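나무 식탁 상판 오일 다시 바르기

오일로 마감한 식탁은 2년쯤 쓰면 물컵 자국이 남고 손이 자주 닿는 앞쪽부터 색이 바랜다. 바니시와 달리 전체를 벗겨낼 필요는 없고, 표면만 가볍게 갈아 낸 뒤 오일을 다시 먹이면 된다. 먼저 내 식탁이 오일 마감인지 확인한다. 눈에 띄지 않는 구석에 물을 한 방울 떨어뜨리고 7분 뒤에 닦아 본다. 그 자리가 짙어졌으면 오일이 빠진 상태다. 물방울이 그대로 맺혀 있으면 도막이 있는 마감일 수 있으니 구입처에 문의한다.

준비물
하드왁스 오일 100ml
사포 240방, 400방
샌딩 블록
보풀이 없는 면 헝겊
중성세제, 마스크, 장갑

1. 청소
중성세제를 푼 물에 헝겊을 적셔 꼭 짠 다음 상판을 닦는다. 기름때가 많은 자리는 두 번 닦는다. 마른 헝겊으로 물기를 걷고 하룻밤 말린다. 바닥에는 신문지를 깔아 둔다.

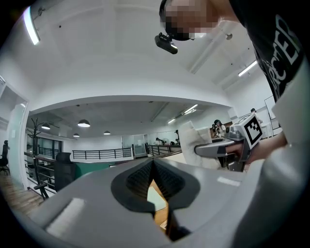
밝은색 나무 바닥

2. 샌딩
240방 사포를 블록에 감아 나뭇결 방향으로 민다. 결을 가로지르면 오일을 바른 뒤에 긁힌 자국이 도드라진다. 물 자국이 있는 곳만 집중해서 갈면 그 부분이 패이므로 주변까지 넓게 민다. 손바닥으로 쓸어 보아 걸리는 데가 없으면 400방으로 한 번 더 지나간다. 모서리는 블록을 빼고 손가락으로 살살 문지른다. 가루는 청소기로 빨아들이고 마른 헝겊으로 닦아 낸다.

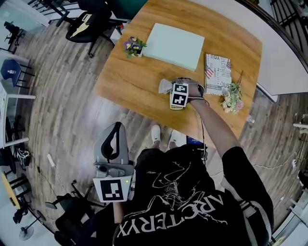
읽는 시간 2분

3. 오일 바르기
오일 통은 흔들지 말고 막대로 바닥까지 젓는다. 헝겊에 조금 묻혀 결을 따라 얇게 편다. 한 번에 많이 부으면 마르지 않고 끈적하게 남는다. 다 바르고 15분이 지나면 깨끗한 헝겊으로 남은 오일을 모두 닦는다. 옆에서 빛에 비춰 보아 번들거리는 자리가 있으면 더 닦는다.

4. 두 번째 도포
다음 날 같은 방법으로 한 번 더 바른다. 첫날보다 훨씬 적게 든다. 마구리면은 오일을 많이 먹으니 여기만 한 번 더 발라도 좋다.

건조와 사용
하루가 지나면 가벼운 물건은 올려도 된다. 뜨거운 냄비와 젖은 행주는 7일 동안 올리지 않는다. 제품마다 건조 시간이 다르므로 통에 적힌 시간이 더 길면 그쪽을 따른다.

주의
오일이 밴 헝겊을 뭉쳐 두면 열이 쌓여 저절로 불이 붙을 수 있다. 물에 완전히 적셔 뚜껑이 있는 금속 통에 넣거나, 야외에 한 장씩 펴서 말린 뒤 버린다.

글: Wiremu Tapsell
최종 수정: 2024년 2월 9일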